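Faratach home set: fault notes and known problems

Read before training on anything from this release. The summary page for Faratach calls the set "clean two-arm household data." Having gone through it, I would not use that word.

What went wrong

In 24 of the 331 episodes, the logged position of the left gripper drifts away from where the head camera shows it. The drift starts small and never corrects itself. By the end of the worst episode the two disagree by 88 mm. Nothing in the log marks this. Every one of those episodes was shipped with status "ok."

The first explanation from the Trokau side was a loose camera mount. I don't buy it. A loose camera would shift both grippers in view, and the right one stays on its logged path throughout. The second explanation was cable drag on the left motor. That fits better, but the test offered in support was a single run on a bench, with no floor travel and no turning.

Safety stop

The same logs show 9 episodes in which the stop signal was sent and the left arm kept moving. The driver, Bruvari, reports the stop as "acknowledged" when the message arrives, which says nothing about the motor. Treat the stop_ack field as a receipt. If you need to know when the arm stopped, use joint velocity.

A patch exists. It renames the field. I have seen no evidence that it changes the behavior.

What to leave out

The affected episodes are listed in exclude.txt. Kpodo, the loader, ignores that file unless you pass strict=true, and the default is false. Check your episode count after loading.

Do not "fix" the left gripper track by subtracting a constant. The error grows with time and at different speeds in different homes.

Not checked

Episodes recorded in narrow halls and crowded rooms were reviewed only from the head camera. Depth was never compared against a tape measure, and shiny floors are where I would expect it to be worst.

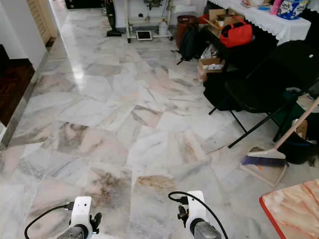
Until someone repeats the drag test on a moving base, the cause stays listed as unknown. Reports that the December build cured the drift should come with raw logs attached, including the failed runs.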